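Features | Technology | Food | People | Archive

Lessons for a pair of hands

The kitchen at Nudton has no cooker. It has a grey table, a white wall, a shelf of crockery and two robot arms, and it is where Inger Damgaard spends most of her working day teaching a machine to put things in pots.

Damgaard runs data collection for Illon, a small company that wants to build arms able to help in ordinary kitchens. Her job is to gather examples. One example is a single go at a single task, with a person steering both arms from start to finish while cameras at the wrists record what the grippers see. The software, called Ninaveo, is later trained on the recordings. The team needs 800 of them for the pot task before it will start training.

It sounds like a small thing to ask. One arm takes the lid by its knob and the other deals with whatever is going in or coming out. The trouble is that the arms have to share a space not much wider than a dinner plate.

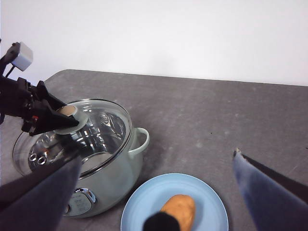

Damgaard trained as a physiotherapist and came to Illon in March of last year. She says the old job helps more than she expected. "I spent years watching people learn to use a hand again," she says. "You look at where the elbow goes, and when they hesitate. I look at the same things now."

Hesitation matters because the software copies it. If the person steering stops halfway to think, the pause goes into the recording, and enough pauses will give you an arm that stops halfway for no reason. New operators practise for 17 days before anything they do is kept. Even then a good share is thrown out. On the day I visited, the count of usable pot examples stood at 449.

The lid is the hard part. Glass is difficult for cameras, which pick up the reflections and whatever lies behind. Metal rims flash as they move. Damgaard could have chosen an easier pot and was asked to, more than once, by the people who write the software. She refused. People have glass lids at home, she told them, and the arm would have to meet one sooner or later.

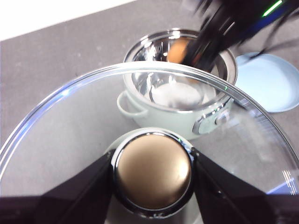

One gripper has the glass lid by its knob while the other reaches into the pot.

Between goes, somebody resets the table. The pot is moved a little or turned so the handle points another way, and the plate goes somewhere new. An early batch had everything in the same place each time, and the arm trained on it did very well until a colleague nudged the pot with his sleeve. That batch was not used again.

I had a turn at steering. The controls follow your hands closely, but you feel nothing through them, and I closed the fingers well before they reached the knob. Lu, the operator beside me, let me try again and then took over. Lu can record 28 good examples in a session and talks about the football while doing it.

Damgaard does not make large claims for the work. She expects the first trained version to drop things, and she has asked for a second table so that testing doesn't hold up recording. After pots she would like to move on to drawers.

Contact the magazine | Copyright 2020, all rights reserved | Back to top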